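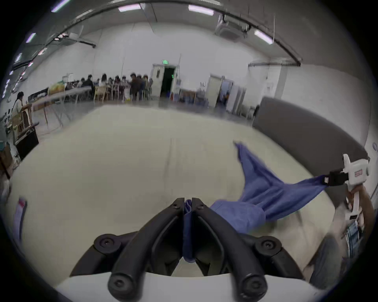

Board index > Working life > Laundry, linen and textile services

Topic: Folding automation, and we are now the teachers

linen_uthai
Posts: 90

Good evening to all. I read this board for a long time but I write seldom, so please excuse my English, it is my third language.

I work at Prenuten, a textile service for hotels and small clinics. I am shift leader on the folding side. Washing and drying were automated already before I came, and the big flat pieces go through the ironer. What remained for people is the mixed small goods: towels, gowns, staff clothes, everything which comes out of the dryer as a ball. In May our management signed with a company called Guvosine, who wants to make a machine for exactly this work.

Before the machine can do it, it must have recordings of people doing it. So a part of my team does not fold with the hands anymore. They hold a gripper in each hand, the kind with two jaws, and pick up the cloth, pull it flat, fold it, and then mess it up and begin again. They do this the whole shift, in a big hall with tables.

I would like to know from others how this was handled at your place. My questions are about the people, and less about the technology:

Did the pay stay the same for those who record? Ours did, but the piece bonus is gone, and for the fast folders this was real money.

Was there something in writing about what happens after?

How do you deal with the hands? With the gripper you squeeze all the time. Two of my colleagues complain about the thumb.

Uthai Tanasarn

mangle_room
Posts: 2

We had the same in our plant, a different supplier. Pay the same, bonus gone, and nothing in writing. I would refuse if I could do it again. You are asked to give away the skill which is the only reason they need you. The supplier keeps the recordings forever and you keep your hourly wage.

Siliņa
Posts: 1,140

I must disagree with mangle_room, at least in part. I fold for more than 20 years and my shoulders are finished. If a machine takes the wet, heavy gowns from me, I will bring it flowers. What I don't accept is the silence about the plan. Our manager told us "nothing changes for you" and three weeks later the new rota came with fewer names on it.

Uthai, for the thumb: ask for a change of hand task each hour. We alternate, one hour with the grippers, one hour sorting or checking. It was not difficult to get, they only needed that somebody asks. Also look at the height of the tables. Ours were made for standing people with bare hands. With the tool the hand is higher up, so the elbow goes out and in the evening the neck is stiff.

pressline4
Posts: 316

Is it really the same skill, though? I did recording for one season. When I fold with my fingers I feel the hem before I see it. With the gripper I don't feel anything, I must look for the corner every time. A thin cloth, you pinch it and you think you have one layer and you have two. So I became good in something else. My speed by hand was lower afterward, for some days at least.

I say this because mangle_room writes that we give away our skill. I am not sure that the recordings contain it. They contain a person who works with clumsy claws.

mangle_room

It does not need to be as good as you, pressline4. It needs to be cheaper than you. This is a different test.

linen_uthai

Thank you for the answers, especially for the hour rotation. I will bring it up in the meeting this week.

To pressline4: yes, I observe the same. The best at the grippers are not my fastest folders. My fastest folder is a lady who does everything from the wrist, with a kind of throw, and with the tool the throw is not possible. She is now in the slow half and she takes it hard. A young man who was always behind with his pile is the one whom the others ask how to hold the corner. The mood in the break room has changed through this and I did not expect it.

To mangle_room: I understand your anger. But here it was voluntary, and many said yes because it is quieter in that hall and not so hot as beside the dryers. I cannot tell them they were wrong.

Siliņa

About the lady: please do not leave her there only to be fair. We had a similar case and she went to quality checking, where her eye for a bad fold is useful. She decides now what counts as an acceptable towel for the machine. It is the same grade of pay, check this before you propose it, in some houses checking is one grade lower.

ustach_admin (moderator)

I moved this topic from "Equipment" on 18 January 2021, as it is mostly about working conditions. The people at Ustach who host this board also ask me to remind you: no contract texts, no names of colleagues without permission.

pressline4

A practical question to Uthai. Does the time for setting up count as working time with you? Our supplier wanted everything checked before each session, and on some mornings we stood and waited for half an hour. At first it was booked as a break. We had to fight for this more than for the bonus.

linen_uthai

It counts, but only if I write it down by hand on the shift sheet. If I forget, it is lost. I did forget it in the first week, and I had to apologize to the team.

The bonus is still open. Management offers a fixed amount per shift in place of it, calculated from the average of the whole team. For the slow ones it is a gain, for the fast ones a loss, so you can imagine that we are not united. If somebody has seen a better formula, I would be glad to read it.

Siliņa

We used each person's own average from the months before the recording started. More paper for the office, but it ended the quarrel. I will look for the calculation sheet tomorrow and send you the idea of it by private message, without the company figures.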